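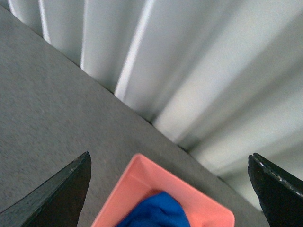

Posted by the Feltness hiring desk | 10 May 2019 | Part-time, on site

Feltness is looking for 9 people to teach household tasks to a robot by remote control. The work is part-time and paid by the hour. You do not need a technical background, and you will not be asked to write any code.

Search jobs Keyword or title Go

What the work is

You sit at a station with two hand controllers and move the robot's arms and grippers yourself. Each task is short. You pick up a cloth from a tray, hang it on a rack, take it down again, fold a towel, put a lid on a box. Every complete run from start to finish is called a demonstration. The demonstrations are recorded and used to train the robot to do the same task without a person at the controls.

Most of the tasks this season involve cloth. Cloth is harder than it sounds. It bunches up, slides out of the grip, and never lands the same way twice. A lot of your time will go into learning where to close the fingers on a piece of fabric and how fast to lift it.

You will see the work through the robot's cameras. There is one view from the head and one from each wrist. The wrist view is close and often tilted, and new operators usually need a few shifts to get used to it. Some people feel mildly queasy on the first day. If that happens, tell the shift lead and take a break.
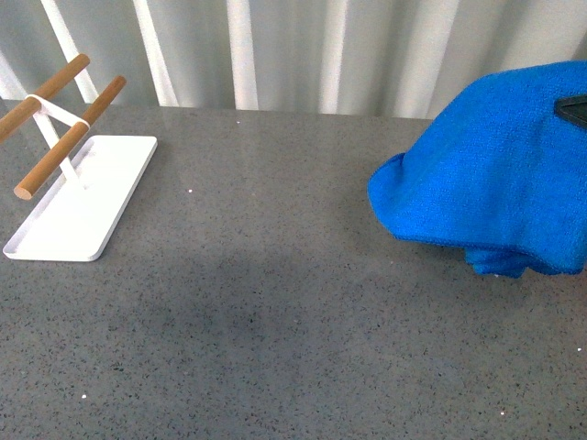 Between runs you reset the table for the next one. A reset means moving the tray or the rack to a new spot and dropping the cloth in a different shape, following the card for that task. Please do not skip this part or do it the same way each time. Resets count as paid time.

A failed run is not held against you. Mark it as failed, add a short note, and go on. We ask that you never mark a dropped item as a success. Our target for the whole group is 1000 accepted demonstrations per task, and we check the recordings before we accept them.

Who we are looking for

- Age 18 or older
- Steady hands and patience with repeated work
- Able to sit for 50 minutes at a time
- Normal or corrected vision, including color vision
- Able to read task cards in English
- Free for at least 10 hours a week

Experience with game controllers, sewing machines, forklifts or dental tools has been useful to past operators. It is not required.

Training

The first 2 shifts are training and are paid at the full rate. You will start on the Kokar practice station, which has one arm and moves slowly. After that you will use the Sirorier station with both arms. Everyone takes a short driving check before recording begins.

Where and when

The work is at our Dai building, Room 77, on the ground floor. Shifts run mornings and afternoons, with a small number of evening shifts. There is free parking behind the building. We cannot offer this work from home.

How to apply

Fill in the form at the front desk or send it in through this site. Tell us which shifts you can work and whether you are left-handed. We have stations set up either way, but it affects the schedule. A resume is welcome, though a few lines about past jobs will do.

Filed under: Part-Time > Operators and Technicians > Robotics

Comments (4)

mapleturn: Do you take people who wear bifocals? I had trouble with a headset at another job.

Feltness hiring desk: Yes. These stations use flat screens, no headset. You can try one before you apply.

kt_oregano: I did this in March. Towels are fine, the thin cloths drove me up the wall for a week and then it clicked. Bring a sweater, the room is cold.

dunmore4: Is the evening shift the same pay?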